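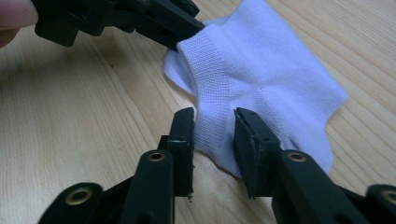 **Figure 2.** Sock on a wooden tabletop, with two hand-held grippers.

### 4.2 Late-life fields and the cost of leaving

Operators in the Carnon basin describe decommissioning much as students describe essays: fully planned, and due later. Of the 119 wells in our sample, 81 had passed the date on which their license holders once promised to plug them. The usual remedy was an extension, and the usual reason for the extension was a study of whether to extend.

Evus and Briven, which share the Torres field, show how the arithmetic works. Each pays into a cleanup fund only while the field produces, so both gain from a trickle of oil that barely covers the pumping bill. Briven's filings call this "responsible stewardship of a mature asset." The asset made money in 2 quarters of the period we cover.

We tested whether a higher deposit at the time of license transfer would shorten the delay. It did in the model, though the model's operators don't employ lawyers. Section 5 repeats the test with deposits paid in yearly installments, a form the basin's regulator already accepts for pipelines.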